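Workshop notebook, September. Clileck hand-held gripper kit, trial before purchase
V. Weerasinghe, with notes from Tania Paul
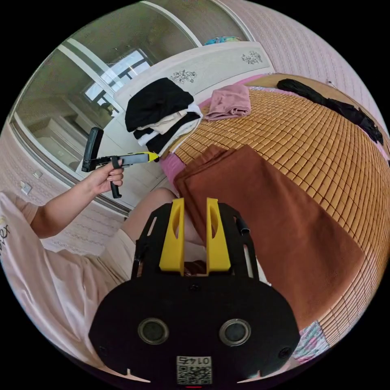 Do we need to buy Clileck's calibration service along with the kit?
Only if we mix units from different batches. The two grippers in one set come matched, and the supplied file has been good enough for everything we have tried so far.

Task under review is folded clothes on a bed, two grippers, one in each hand. Yellow plate fingers on the near one, a grey shaft with a yellow tip visible on the other. Garments in black, cream, white and dusty pink, plus a brown towel or sheet. The surface is a woven bamboo mat.

Trigger: travel is long and the return spring is stiff. Tania reports a sore index finger after 43 minutes. Rácz sell a softer spring as a spare part. Ordered 7, not yet arrived.

Fingers: flat plates with a long cutout. Good on a thick folded edge. Poor on a single thin layer, where both plates ride over the cloth unless the tips are pressed down first. Tried a strip of rubber tape on the inner faces. Better hold, slower release. Removed it again, as the supplier wants the trial done on standard parts.

Lens: the wide view bows straight lines badly near the rim. The gridded mat is handy for judging this by eye. Mirrored wardrobe door still a worry for tracking. Lost position twice in the morning set, both times when turned towards the glass. Movomard's software flags the loss but does not say which unit dropped out. Asked Kundel whether a later version does.

Files: 13 takes kept, remainder deleted at the desk. Export stalls if the take name has a space in it.

Price as quoted is 600 per pair, spares extra, delivery not included. Loan ends when the second quote comes in.

To do: repeat with the mirror covered. Weigh both units with cables on. VW to ask for the spring rate in writing.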